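August
Noel Ocampo

# Ganix cell: setup and upkeep notes

README for the Ganix two-arm cell, which runs PC assembly and strip-down tasks. It covers how the cell is laid out, how it is reset between runs, and what to do when it drifts. Recordings from the cell are in the Ondholm share under `runs/`. The current set has 1378 runs, of which 1231 passed review.

## Layout

The cell has two arms and one slatted worktable. The PC case lies on its side with the panel off and the inside facing up. The fixture plate goes to the left of the case and holds the parts for the task: the CPU in the square pocket, the memory strip in the long slot at the front edge.

The plate is 3D-printed. The print files are in `fixtures/`, and the current revision is the Kistulard one. Older plates have a shallower CPU pocket and should not be used, even as spares. Rupert threw out most of them but a few may still be in the drawer.

## Before a run

1. Clear the table of anything that is not the case or the plate.
2. Push the plate up against its stop and tighten both clamps by hand. Do not use a driver on them.
3. Lift the socket lever and open the retention frame fully. A half-open frame is the most common cause of a failed insert.
4. Look at the socket pins with a torch. If any pin is bent, swap the board.
5. Seat the CPU in its pocket with the heat spreader up and the corner mark towards the corner notch.
6. Tuck the drive and power cables back towards the drive cage.
7. Run `home_all`, then `check_pocket`. The second script brings the left gripper over the plate and waits for a key press.
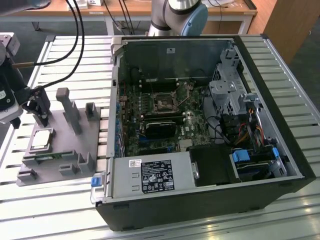 Rupert Leitner asked for a note here that step 7 should not be skipped after a plate change, even if the new plate came off the same printer. He had two plates from one batch that sat differently on the slats, and the gripper came down on the rim of the pocket with one of them. He would also like `check_pocket` to refuse to continue if the plate number has changed since the last calibration. That is not done yet. See the list at the end.

## Calibration

Calibrate the pocket position after any of these:

- a plate change
- a gripper finger change
- the table being moved or leaned on hard
- 155 runs since the last calibration

The run counter is in `state/counter.txt` and is reset by the calibration script. If you calibrate by hand, reset it yourself.

Calibration uses the printed posts on the plate, not the pocket. If a post is chipped, the result will look fine and be wrong. Reprint the plate.

## Gripper

The fingers wear on the inside faces. Wipe them with a dry cloth at the start of the day. Once the pads look shiny, replace both as a pair. Spares come from Bednárik and take a while, so order when you open the last packet.

The cables to the left gripper need enough slack to let the wrist turn fully in both directions. Check this with the arm in the far corner of the table, where it is tightest. Do not tie them to the arm below the last joint. We did that in the spring and pulled a connector out.

## Known faults

**Gripper stops above the pocket and does not close.** Usually a stale lock file. Delete `state/left.lock` and home again.

**CPU picked up at an angle.** One finger is loose or the pads do not match. Take both fingers off, clean the faces, refit.

**Case creeps along the table.** The case sits on bare slats and can slide when memory is pressed in. Put the rubber strips back under it. They tend to stay stuck to the last case.

**Right arm faults on start-up.** Power it down, wait, try once more. If it faults again, leave it off and write it in the log.

## To do

- plate number check in `check_pocket` (Noel)
- better stop for the plate (Rupert)
- relabel the older runs that still use the name of the previous plate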